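Guia do Clube de Robótica Radside
Parte 3: Preparar a bancada de frutas e o exercício do cesto

Bem-vindos a mais uma parte do guia! Se chegaram até aqui, já têm o computador da equipa ligado e o programa Stokano instalado (quem ainda não o tem deve voltar à Parte 2, com toda a calma, que a bancada não foge). Nesta parte vamos montar a pequena mercearia onde as equipas treinam para a prova de janeiro, e vamos aprender a gravar o exercício do cesto de maneira que os outros colegas consigam aproveitar as gravações.

Leiam tudo uma vez antes de mexer em alguma coisa. Sabemos que apetece começar logo, e ainda bem que apetece, mas a Evanthia Dimitriou, que escreveu a primeira versão destas páginas, pede-o com muito carinho e nós também.

Antes de começar

Precisam dos tabuleiros expositores escuros, do cesto de compras azul-claro com as duas pegas castanhas, da caixa das frutas e da folha de registo da equipa. Reservem 45 minutos para a montagem e as gravações. Nas primeiras vezes parece pouco, depois sobra tempo para conversar.

Montagem

1. Encostem dois tabuleiros um ao outro, com as frentes alinhadas. Os rebordos devem tocar-se sem que um fique mais alto do que o outro. Se houver um degrau, ajustem os pés do suporte com a chave pequena que está na gaveta da equipa.

2. Ponham as frutas amarelas nos dois tabuleiros da frente e as vermelhas no expositor de trás. Deixem espaço entre elas! É uma tentação encher tudo para ficar bonito, mas o programa distingue muito melhor as peças afastadas, e vocês também vão agradecer na hora de rever as imagens.

3. Verifiquem as pegas do cesto. As pontas têm de estar bem encaixadas no rebordo, e as pegas devem mover-se sem prender.

Cuidado: não forcem uma pega presa. Chamem o Kenta Tanabe ou outro monitor, que a solta num instante.

4. Abram o Stokano, escolham o perfil "Raptis" e confirmem que a câmara da cabeça aparece a verde. Se aparecer a amarelo, fechem o programa, contem até dez (a sério, ele precisa mesmo desse bocadinho) e abram-no outra vez.

Gravar o exercício do cesto

5. Uma pessoa da equipa fica nos comandos, outra fica na folha de registo. Troquem de lugar ao fim de 3 gravações, mesmo que a primeira pessoa esteja a divertir-se imenso.

6. Iniciem a gravação e levem o cesto para cima do tabuleiro da esquerda, devagar, com a abertura virada para cima. Não faz mal que fique inclinado. Cada gravação deve durar cerca de 6 segundos.

7. Parem a gravação e escrevam logo o número na folha. A Styliani Kourkoulas guardou 283 gravações no ano passado, todas numeradas e com uma palavrinha sobre o que se queria treinar, e ainda hoje vamos lá buscar material para os grupos novos.

8. Revejam as imagens antes de arrumar. Procurem o rebordo do cesto, as pegas e pelo menos uma fruta fora da grelha de plástico. As frutas vistas através dos furos aparecem aos bocadinhos, por isso marquem-nas na folha como "parcialmente tapadas", mesmo quando vos parecer evidente o que são.

Cesto sobre os tabuleiros, em duas imagens da câmara da cabeça:
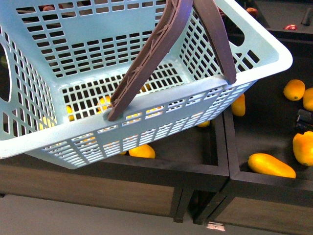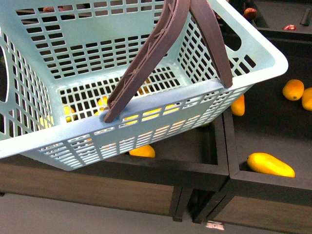 9. Guardem as imagens na pasta da equipa, com o nome da equipa e o número da gravação, sem espaços nem acentos. O servidor Dresasham é muito simpático, mas com acentos baralha-se todo e depois temos de andar à procura dos ficheiros.

Nota: se não tiverem a certeza do nome de uma fruta, escrevam apenas a cor e o tabuleiro. Uma etiqueta prudente dá muito menos trabalho a corrigir do que uma etiqueta errada.

Arrumar a bancada

10. Fechem o perfil no programa antes de desligar o computador.

11. Devolvam as frutas à caixa e pendurem o cesto no gancho, com as pegas para fora. Deem também uma vista de olhos ao chão à frente dos tabuleiros e apanhem as etiquetas que tenham caído.

12. Deixem a folha de registo na capa da vossa equipa. Dúvidas sobre a numeração são com o Loïc Lemaire; dúvidas sobre o programa, com a Lucero Ccori, que costuma estar na sala a partir das cinco da tarde.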